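The Maroon One

By the time the suitcase came down off the wardrobe, Gebremedhin Chala had already decided he was taking everything warm. Pustine in July! Everyone said it was cold up there even in summer, and he wanted it to be true, he wanted wind and fog and a reason for proper clothes.

The ticket lay on the chest of drawers: Bidberg to Pustine, 6/14/18, 285 in all, paid for in coins and small notes, and he loved the look of it. Three bags allowed! He only owned one, but still — three!

He began with the maroon one, of course. It had gone everywhere with him, to the Werent ferry and back, and up Urbonaitė's hill in the sleet. 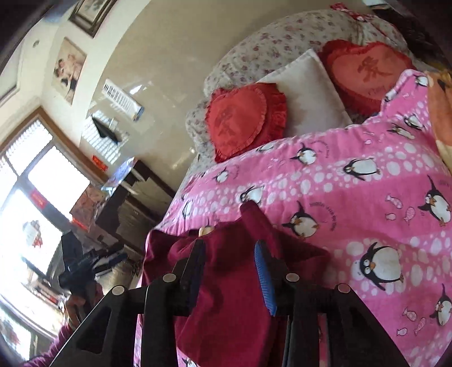 The maroon one, penguins and hearts behind.

He was fond of those penguins. They seemed to him exactly the right company for packing, cheerful and dressed for the weather. He hummed and smoothed and changed his mind about the sleeves, and thought how good it would be to pull that red fleece up to his chin on deck, with the whole grey sea going by.

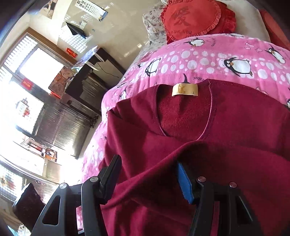

Urbonaitė called up the stairs that he should roll it, never fold it, and that if he left it till last he could simply wear it. Wear it! He laughed out loud and went to find his boots.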